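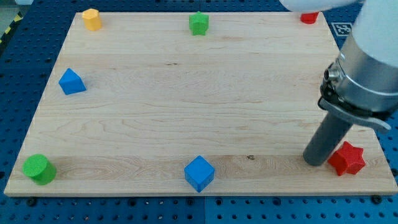 My pharmacy got an app in June. I know this because there was a cardboard sign about it taped to the register, then a flyer stapled to my bag, then a text message, then another text message asking whether I had seen the first one. The app is called Skuketik. It's supposed to replace the phone line, the refill slips and, as far as I can tell, Darnell Begay.

Darnell has been behind that counter as long as I've lived here. He is the pharmacist who caught it when two of my doctors had each put me on something for blood pressure without talking to each other. He didn't need software for that. He looked at the bottle, looked at me, and asked if I'd been getting dizzy when I stood up. I had.

So when the chain that bought the store (Lakano, which used to run warehouses, make of that what you will) tells me that Skuketik "puts the pharmacist in your pocket," I'd like to know which pharmacist. I asked in the chat window. It gave me store hours, and they were the wrong ones.

I did try it properly. I scanned my bottles and it read three of the four labels. It signed me up for a points plan I don't remember agreeing to. You get 100 points for setting up automatic refills, and you need 3000 before they turn into anything, and the anything is 2 dollars off store-brand vitamins. I don't take vitamins. I tried to cancel the automatic refills and the button took me back to the page where you sign up for automatic refills.

The reminders are the part people keep telling me they like. Mine went off at six in the morning for a pill I take at night. My neighbor Cornel Lazăr says his work fine and that I must have entered something wrong. Maybe I did. He also says the app talked him into getting his shingles shot, and I'll give it that one, because his wife had been trying for years.

What bothers me more is the recommendations. You pick up an ordinary antibiotic and before you've left the parking lot the phone suggests Drostamen, a "digestive balance" powder that sits in a big display where the greeting cards used to be. I read the whole label standing in the aisle. It supports this, it promotes that. It never says it treats anything, and there's the usual small print on the back saying nobody official has evaluated any of it. I asked Darnell if I should take it with the antibiotic. He said, "I'd eat lunch," and went back to counting.

The company says around 3000 customers in our county have signed up. I believe it. I'm one of them, and I was signed up at the register while looking for my insurance card. I wonder how many of the others could say the same, and how many have opened it since.

Maybe this is a good tool for somebody with a long list of prescriptions and a better phone. I'm willing to hear it. But the line at the counter is longer than it was last spring, there's one technician where there used to be a pair — Ene, who is doing her best — and the phone now rings through to a recording about the app. I don't see where the time it saves is going.

I've turned off the notifications. My next refill is due on 16th January and I'm going to walk in and ask for it.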